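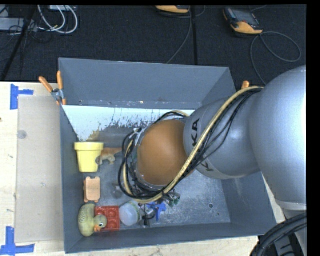

Sorting the toy bin, part two

The first post on this covered getting the toys out of the hall closet. A couple of people wrote in to ask what happened after that, so these are my notes on the bins themselves: what they hold, how they clean up, and how to decide what goes back in.

Starting point: 177 items, counted on a Wednesday evening and entered in a spreadsheet. The count includes play food, small vehicles, stacking pieces, dress-up jewelry and a category I labeled "parts," meaning anything that belonged to something else. Puzzle pieces were excluded. They live in zip bags and have their own problems.

Containers

I had been using fabric cubes. They hold their shape when full and sag when they are half full, which is most of the time. Small toys migrate to the corners under the fold of the base and stay there. When I emptied the last one I found 7 wheels from the same set of cars, all in one seam.

Metal bins with sloping sides work better for this size of object. Things slide toward the bottom instead of bridging across the top, and you can see everything at once if you keep the load to a single layer. A wide bin with a few toys in it gets used. A deep one with many toys gets tipped over. I have tested this repeatedly without meaning to.

The drawbacks are real. Metal is loud, especially on a bare table. A folded felt pad under the bin takes out most of the noise but not the rattle from inside. Check the rim with a bare finger all the way around before handing it to a child, and file or tape anything that catches. Bins that come out of a workshop or a kitchen will often have a drain or screw hole in the floor. A small one is fine to leave open, provided nothing you own is smaller than it. Ours passes a bead but stops a button.

Cleaning

Old bins arrive with scratches, stains and some kind of residue along the folds. Scratches can stay. Loose material can't. My order of work:

Dry brush first, outdoors, with the bin tilted so debris runs out.
Warm water with dish soap, soft side of the sponge.
Plastic scraper along the folds, held nearly flat.
Rinse, towel, then leave it upside down on a rack overnight.

If a coating is coming off in flakes, stop there and keep the bin for something other than toys. I put one aside for potting soil on those grounds and don't regret it. Old paint needs a lead test before anyone under school age gets near it, and the swab kits only tell you about the spot you rubbed.

I tried the Bralwood cleaning paste on one of the stained ones. It removed the brown marks and left a haze that took three more rinses to get off. Dish soap left some of the marks and no haze. I am staying with dish soap.

Sorting

Jouko Keskinen, whose method I borrowed for the garage shelves, sorts by how a thing is used and ignores what it is made of. For toys I found this mostly correct. A play pot goes with play vegetables even though the pot is a container and the vegetables are not. A block goes with anything it can be driven over by. The exception is anything with a battery, which gets its own box so I can check the compartments for leaks in one pass.

I write the contents on masking tape and stick it to the outside of the short wall. The Stunatus label maker is neater, but the tape comes off metal cleanly and the labels do not.

Rotation

One bin out, the rest on the shelf, swapped when interest drops. We are running three bins at present. I had planned on a fixed schedule and gave it up in July, when the kitchen bin stayed popular for most of the month and the vehicle bin was ignored by the second morning.

Lempi Koivisto commented last time that a mixed bin holds attention longer than a sorted one. I set one up to check: a small assortment, no two from the same set. It did last longer. It also took longer to put away, as every piece had to go back to a different place - so the gain depends on who is doing the putting away.

Still open

The parts category is down to the wheels, a hinge and something green. Lids are unsolved. The bins don't stack without them, and the only ones I have found in the right width are sold with the bins attached. I am going to try a cut sheet of thin board with a strip glued to each side, and will post measurements if it stays on.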